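Second arm or no second arm? Tresen has to decide this month

I've been following the sorting bench at Tresen since spring, and on Saturday, August 4, 2018 I finally sat in on the budget talk. Good coffee, lots of spreadsheets! The question on the table was whether to buy 2 more arms from Rerkis this year or keep going with what they have and put the money into spare parts.

The job itself is easy to explain and hard to do: pick up foil, crushed cans, paper cups and paper bags from a white table, one thing at a time. Anybody who has tried to pinch a balled-up bit of foil knows it never has the same shape twice, so the grippers matter more than anything else on the quote.

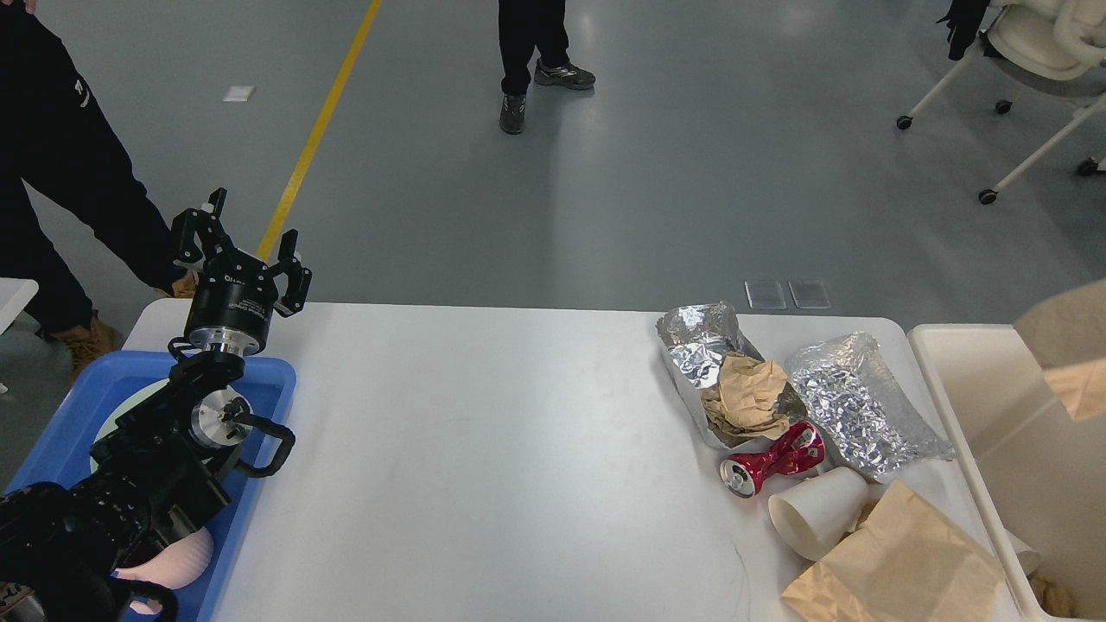

Meron Tesfamariam would hold off on the arms and order fingers first, a full box of them, because a worn fingertip stops the work just as surely as a broken motor and the last order took weeks to show up.

I can see it. The parts list I was shown puts a pair of fingers at $400, and the plan allows for 5 pairs through the winter. Then there's $1,026 for cables and mounting plates, a line that wasn't in the first draft at all (Győző Somogyi caught it on the second read, and there was a bit of groaning).

What the Rerkis quote leaves out is training time and a service visit, and I'd want both in writing before signing anything. Cukside apparently includes a visit, but their delivery date is later.
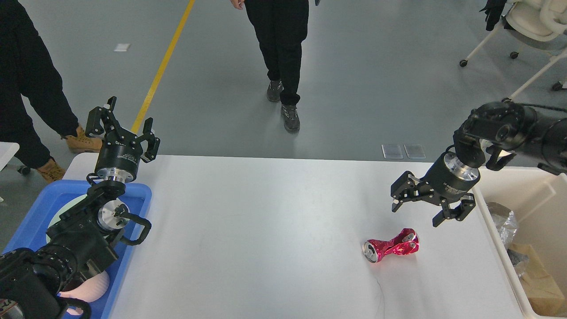
Uyên Ung is asking both suppliers for new quotes, with service listed separately this time, and she wants the floor space measured again too. The group meets again before the end of August. I'll be there, and I'll post the numbers when I have them.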